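메데티 원단공장 공개일 다녀온 기록
2025-10-24

커튼을 바꿀 때가 되어 원단을 알아보던 중에 메데티(Medetti) 공장 공개일 안내를 봤다. 집에서 클러드우드(Cludwood) 산업단지까지는 버스를 두 번 갈아타야 하고, 마지막 정류장에서 정문까지 또 걷는다. 안내문에는 정류장에서 금방이라고 적혀 있었는데 오르막이라는 말은 없었다. 짐이 있거나 무릎이 안 좋은 분은 택시를 타는 게 낫다.

입장은 무료. 대신 접수대에서 연락처와 주거 형태, 커튼 교체 예정 시기까지 적게 한다. 교체 예정 시기 칸을 비워 두었더니 직원이 대략이라도 적어 달라고 했다. 내년 4월이라고 적었다. 아마 4월이 되면 전화가 올 것이다.

견학은 조를 나눠 진행하고, 우리 조는 18명이었다. 안내 직원이 조 인원을 확인하면서 크게 말해 줘서 안다. 원단 공장은 시끄럽다. 직조실에 들어가면 앞사람 말도 안 들리는데 수신기 같은 것은 나눠 주지 않았다. 뒤쪽에 서 있던 나는 설명의 절반쯤을 놓쳤고, 들린 부분은 대체로 홈페이지에 있는 내용이었다.

직조실에서는 유리벽 너머로만 기계를 볼 수 있다. 안전 때문이라니 할 말은 없지만, 안내문에는 "생산 현장을 가까이에서"라고 되어 있었다. 그래도 실이 걸린 모습을 보고 있으면 재미는 있다. 같은 폭의 천인데 어떤 줄은 빠르고 어떤 줄은 느렸다. 이유를 물으니 밀도가 다르다고 했고, 얼마나 다르냐고 다시 물으니 제품마다 다르다는 답이 돌아왔다.

염색동은 이번에도 공개하지 않았다. 이 공장이 가장 내세우는 것이 물을 적게 쓰는 염색인데 정작 그 건물만 못 들어간다. 복도에 붙은 패널로 대신하는데, 패널의 막대그래프에 세로축 숫자가 없다. 왼쪽 막대는 길고 오른쪽 막대는 짧다. 무엇과 비교한 것이냐고 물었더니 "기존 방식"이라고 했다. 기존 방식이 몇 년도 방식인지, 자기네 공장 방식인지 다른 공장 방식인지는 끝내 듣지 못했다. 자료를 메일로 보내 주겠다고 해서 주소를 한 번 더 적고 왔다.

암막 원단 님리(Nimri) 체험은 기대를 좀 했다. 내가 바꾸려는 것이 침실 커튼이라서다. 체험 방식은 이렇다. 작은 방에 들어가서 창 모양 틀에 걸린 님리 커튼을 닫고 바깥 조명을 켠다. 확실히 어둡다. 그런데 이 틀은 커튼이 사방으로 넉넉하게 덮게 만들어져 있고 벽 쪽으로도 바짝 붙어 있다. 우리 집 창은 레일과 벽 사이가 떠서 빛이 거의 다 옆으로 들어온다. 천이 아무리 좋아도 그 틈은 그대로다. 옆으로 새는 빛은 어떻게 하느냐고 물으니 시공 상담을 받아 보라고 했다. 상담 창구는 바로 옆방이었다.

세탁 이야기도 적어 둔다. 님리는 물세탁이 된다고 크게 써 붙여 놓았다. 견본 뒷면의 작은 글씨에는 찬물, 약한 탈수, 건조기 금지, 뒷면 다림질 금지라고 되어 있다. 못 지킬 조건은 아니다. 다만 천장까지 올라가는 커튼을 탈수도 약하게 하고 건조기도 못 쓰면 어디에 널어야 하는지, 아파트 베란다를 떠올려 보면 답이 잘 안 나온다. 세탁을 여러 번 한 견본은 없느냐고 물었더니 준비하지 못했다고 했다. 새 천만 만져 보고 촉감을 판단하라는 건 좀 곤란하다.

점심은 구내식당에서 먹었다. 식권이 7천 원인데 카드가 안 된다. 제육과 미역국, 깍두기. 이날 설명과 실물이 가장 가깝게 맞은 곳이 여기였다. 국이 조금 짰다.

오후에는 오둠(Odum)이라고 부르는 전시동을 돌았다. 색상 견본이 벽 한 면을 채우고 있고, 패널에는 보유 색상이 1,068가지라고 적혀 있다. 그 가운데 지금 바로 주문할 수 있는 색을 따로 표시해 달라고 했더니 담당자가 조금 난처해했다. 최소 주문량이 붙는 색, 단종 예정인 색, 계절에만 나오는 색이 섞여 있다고 한다. 그러면 가정집에서 창 하나 하려는 사람에게 저 숫자는 별 의미가 없다. 회색만 해도 나는 세 칸 정도까지는 구별이 되고 그다음부터는 이름을 보고 아는 수준이었다.

조명도 문제였다. 전시동 조명이 꽤 노랗다. 아이보리로 보고 고른 견본을 복도 창가에 가져가니 연한 분홍기가 돌았다. 견본을 밖으로 들고 나가도 되느냐고 물으면 된다고는 한다. 묻지 않으면 말해 주지 않는다. 가실 분은 꼭 창가에서 다시 보시길 권한다.

할인 행사는 당일 계약에만 적용된다고 했다. 견적서를 받아 왔는데, 원단값에서 깎아 준 만큼이 봉제비와 설치비에 비슷하게 올라가 있는 것 같다. 동네 가게에서 작년에 받은 견적과 항목 나누는 방식이 달라서 단정은 못 하겠다. 폭 900mm짜리 작은 창 하나에도 기본 설치비가 똑같이 붙는 것은 확실히 아쉽다. 계약은 하지 않았다.

좋았던 점도 없지는 않다. 자투리 원단을 무게로 파는 코너가 있는데 값이 괜찮고, 쿠션 커버 정도는 나올 만한 조각이 꽤 있었다. 봉제실에서 커튼 밑단을 접어 박는 과정을 보여 준 직원은 질문을 피하지 않았다. 밑단을 넉넉히 두면 나중에 이사 가서 길이를 다시 잡을 수 있고, 대신 처음에 원단이 더 든다고 했다. 이런 설명을 복도 패널에 적어 두면 좋겠다. 주름을 두 배로 잡느냐 한 배 반으로 잡느냐도 이분에게 물어보고 나서야 이해가 됐다.

돌아오는 버스는 배차가 길다. 정문 경비실에 시간표가 붙어 있으니 나오기 전에 보고 움직이는 게 좋다. 나는 그걸 안 보고 내려갔다가 정류장에서 한참 서 있었다. 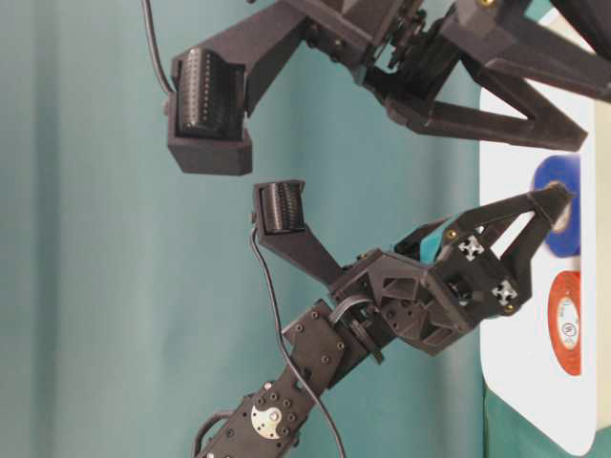
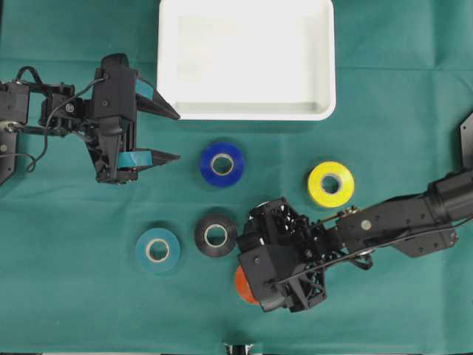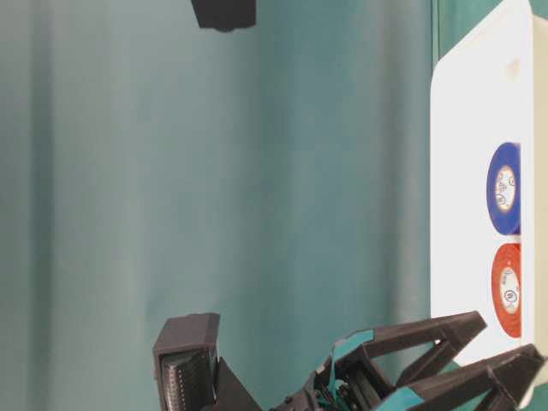 마지막 사진: 세로로 주름진 청록색 천과 흰 상자

염색 자료 메일은 아직 안 왔다. 오면 아래에 덧붙이겠다. 침실 커튼은 일단 지금 것을 한 번 빨아서 더 쓰고, 레일 옆 틈부터 막아 볼 생각이다.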